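Plovier Student Robotics Club

A plastic water bottle between the yellow fingers of a club gripper, with a clear cup behind it.

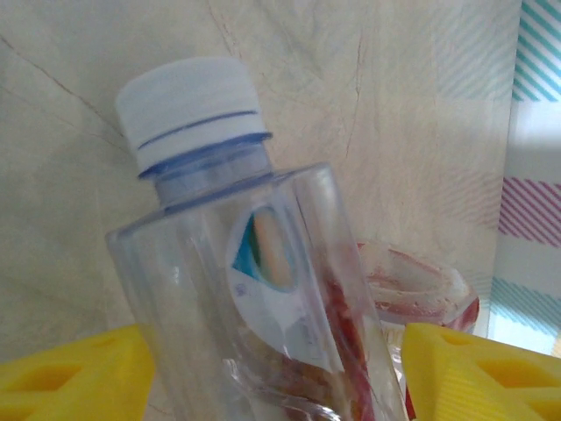

Bottle and cup at the wrist camera.

The Plovier Student Robotics Club is a school club that builds and programs robot arms for sorting household items. It was founded in March by Jozefína Jelínek and has 24 members — almost 64 applied. Zuzana Malý leads the programming group. Its arm, Ung, has two fingers.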